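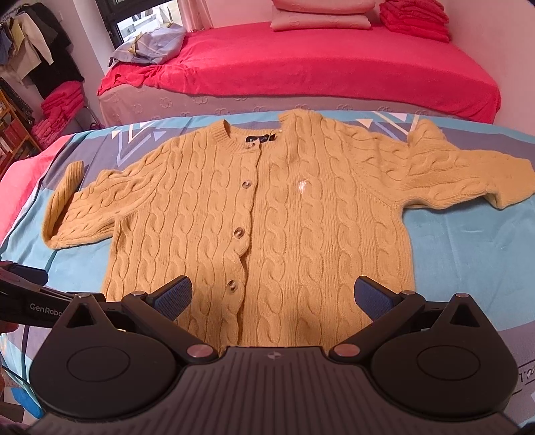 Tatilmont, September 5, 2018

Drerano, garment handling. Notes on the early-close fault.

Back on the yellow cable-knit cardigan, flat on the blue sheet, hand-held gripper only. The arm stays locked out until the entry below is dealt with. I am writing it up in one place as the bits are spread over the whiteboard and two sets of messages.

What went wrong. On the replay bench at Indenora the arm ran a recorded sleeve fold on this cardigan. It came down over the cuff, closed before the pads had reached the cloth, then carried on through the rest of the motion as if it had hold of something. On the next run it did catch, but high up, on the front edge. It pulled towards the shoulder with a button trapped between the pads. The force limit did not trip. The stop button was used. The button held, but the knit beside it was drawn out of shape and had to be eased back by hand.

The person at the bench had been reaching in to straighten the sleeve between runs. The arm was idle at that point but the drives were still live. No one was hurt. I am putting it down as a safety matter all the same, separate from the timing fault, because it would have been possible on any day with any garment.

First thought was the gripper. Opened and closed it by hand a good many times, checked the pins for play and looked at the blue pads for glazing. Nothing I would call a fault. The width reading comes back to the same value when the fingers meet and does not wander when the body is twisted. Swapped the cable anyway. No change.

Second thought was thick cloth. The braids on this cardigan are bulky and the fingers stop well short of closed when there is a fold between them, so the width trace looks quite different from the one for a shirt. That would explain a poor grip. It does not explain closing in the air.

Third, and I think this is it: the width log and the camera log do not share a start. The recorder stamps the width samples when they are taken and the camera frames when they are written to disk. With a fresh disk the gap is too small to matter. With a nearly full one the frames are stamped late, and on the session we replayed the gap was 91 ms. The fingers are therefore shut in the log at a moment when the pictures still place the gripper above the cloth. Moving slowly you would get away with it. The sleeve fold is a quick movement and you do not.

To check, I held the gripper over the cardigan and tapped the pads together, then found the tap in both logs. Did it with the nearly full disk and again with an empty one. The gap followed the disk. Repeated with the old cable, same result. I did not touch the stamping code until both were saved.

How much is affected. The same recorder build has been in use since April. The Drerano set now holds more than 2,000 recordings, and I do not know how many were made on a disk in that state. The free space was never logged. Of the sessions I have been through by eye, 7 are plainly late. They are moved to the folder called "hold" and must not be used for replay or training. Please do not tidy that folder.

Shifting everything by a fixed amount is no good. The gap creeps up during a session, so a correction that suits the first fold will be wrong by the last. If a recording has a clear touch near the start and another near the end it might be stretched to fit. I would sooner record again where we still have the garment.

Changes made so far:
Frames are now stamped at capture, same clock as the width samples.
Recorder refuses to start on a nearly full disk.
Each session begins and ends with a double tap of the pads, over the garment, in view.

Not done:
Replay does not yet check that the gripper is near the cloth before it lets the fingers close.
Force limit was set for the Çınar trolley job, stiff parts, and never lowered when we moved to clothes. Needs a proper test with a scrap jumper, buttons sewn on, before anyone picks a new number.
Drives to be off before hands go in. There is a key switch for this and it was not being used. Sign up by the bench, and the key to be carried by whoever is reaching in.

Buttons. Even with the timing right I don't like the approach over the front of this cardigan. The recorded path passes the pads close to the button edge on the way to the hem. New takes should go round by the side and come in at the hem corner. Buttons facing up, front spread flat, both sleeves out.

Started the new takes on that basis. Tap gap on the first is down to a single frame or less. Will look at the end tap once the session is copied over, and the arm stays locked out in the meantime.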